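The Femska Covered Stoneware Baker

Made by Zorkura
Glaze: oat, slate or fern
Holds 3690 ml with the lid on

If you have ever pulled a casserole from the oven, set it on the table, and then watched it go cold while everybody hunted for their chairs, you already know why we are so fond of this baker. It's a big, heavy, friendly dish (really heavy, so use both hands!) and it keeps a pan of scalloped potatoes warm right through second helpings and well into the talk about dessert.

The Femska started out as a plain open dish. Customers kept writing to ask for a lid, and Cinzia Barbieri, who draws all the shapes for Zorkura, spent most of a winter on one she liked. It sits down inside the rim with a little lip all the way around, so the steam drips back onto the food and your oven floor stays clean. The knob is wide enough to grab with a thick mitt on, and I can't tell you how happy that makes me after years of fishing for tiny knobs with a folded dish towel.

We bake everything in ours. Bread comes out with a lovely crackly top if you leave the lid on for the first 15 minutes. Beans like it too, and so does a whole chicken, provided it's a modest one. My husband Paul makes a rice pudding in it that takes all afternoon and is gone by supper.

Using and caring for it

Let the baker come to room temperature before it goes into a hot oven, and never set it on a burner or under the broiler. It is fine up to 450 degrees.

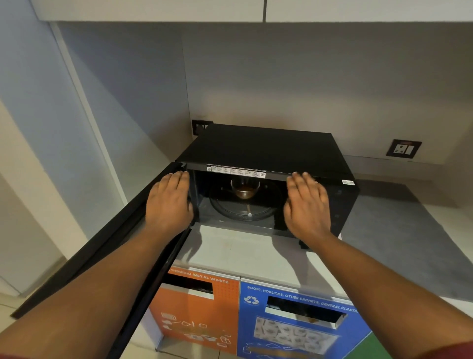

The glaze is safe for the microwave as well, though please measure first, as the handles stick out farther than you'd think and a smaller oven may not have room for the dish to turn. Leftovers heat best with the lid set a bit crooked and a spoonful of water stirred in.

For washing, warm water and a soft brush will do nearly everything. If something has really baked on, fill the dish with hot water and a little baking soda and go to bed. The bottom ring is left unglazed, so slip a trivet or a cloth under it on a polished table. The Cokeck cork trivet fits nicely and is sold separately.

Each baker is dipped by hand and the color pools a little differently near the handles, so yours won't match the next one exactly. The fern glaze is fired in small batches of 200 and tends to go quickly; the next batch is due in June.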